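The Finger That Wouldn't Let Go
How a sticking gripper spoiled weeks of laundry data at a small robotics firm
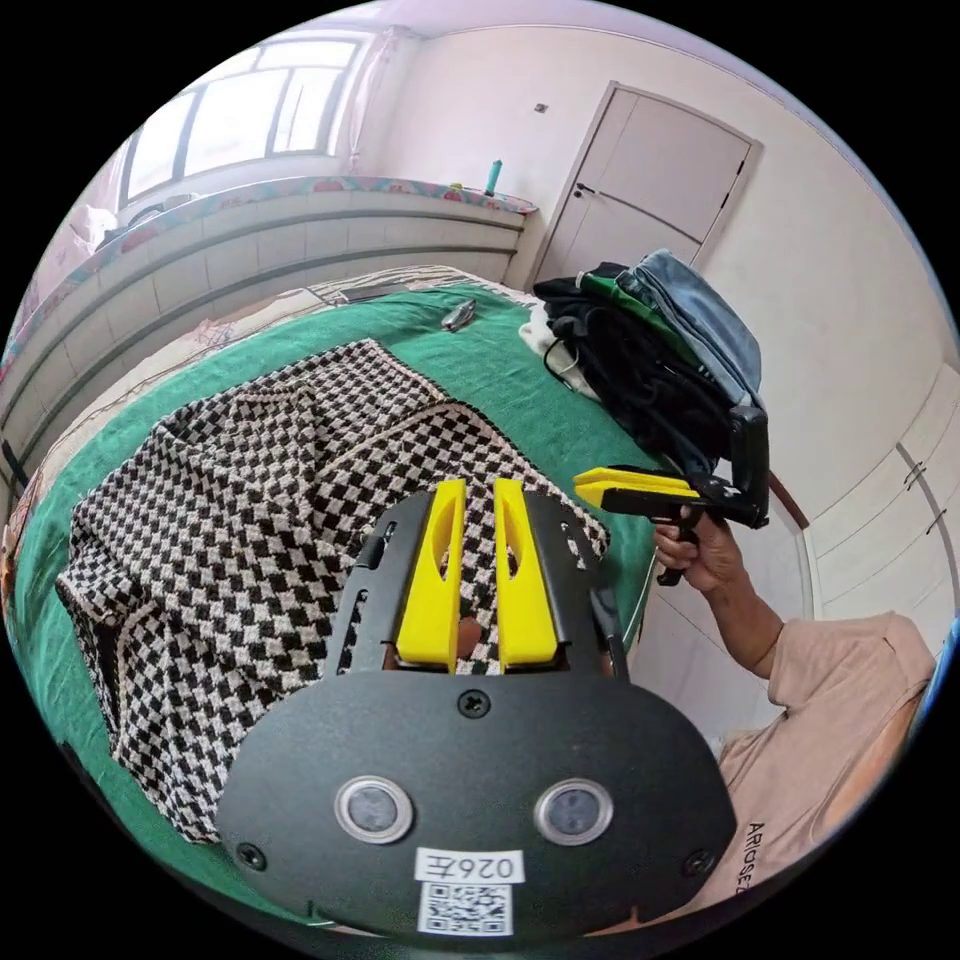 The first complaint came in on a Tuesday, and it was one line long: "Left tool feels gummy." The operator had been folding and sorting clothes at home for Mundholm, which collects recordings of household chores and uses them to train robot arms. She finished her shift and sent in her files. The automatic check passed all of them.

It kept passing them for most of October. By the time Derek Mellor looked closely, 724 recordings had come off the same pair of hand-held grippers, and 573 of them had the same fault. The trigger said the fingers had opened. The video showed them still shut, or halfway there, with a pinch of cloth between them.

"The software only ever looked at the trigger," Mellor says. "Nothing in it asked the fingers."

Mellor runs hardware at Mundholm. He took the left tool apart on his desk and found lint packed into the slide behind the fingers. Fleece was the worst source, followed by a loosely woven throw that shed short threads each time it was picked up. The spring that pushes the fingers apart had enough force to beat a clean slide. Against a clogged one it stalled, then let go late, sometimes by a full second.

A second doesn't sound like much. The arm trained on those recordings, a test unit called Ninen, learned to pull away before it had released. On shirts this meant a dragged sleeve. On a heavier blanket it meant the arm hauled the whole thing off the mattress, and during one evening run it pulled a bedside lamp down with it. Ninen was stopped with the red button. The lamp broke, and the technician standing next to it, Ngata, got a small cut on the hand while clearing up the glass.

Mundholm wrote the incident up as a safety matter and shut the arm down for 8 days. Ngata had asked for a wider keep-out line on the floor back in the summer. It has now been painted.

The repair itself was cheap. The slides got a felt wiper, and operators were given a brush and told to use it after every 400 grasps. A new check, which the team calls Alon, compares the trigger signal with the finger position in the video and flags any gap over a tenth of a second.

The bad recordings were harder to deal with. Mellor wanted to correct the timing and keep them. The training team wanted them gone, and after a week of arguing they were pulled. The operator who sent the first complaint was paid for all of hers. She is back at work with a different pair of tools, and her reports now go straight to Mellor's desk.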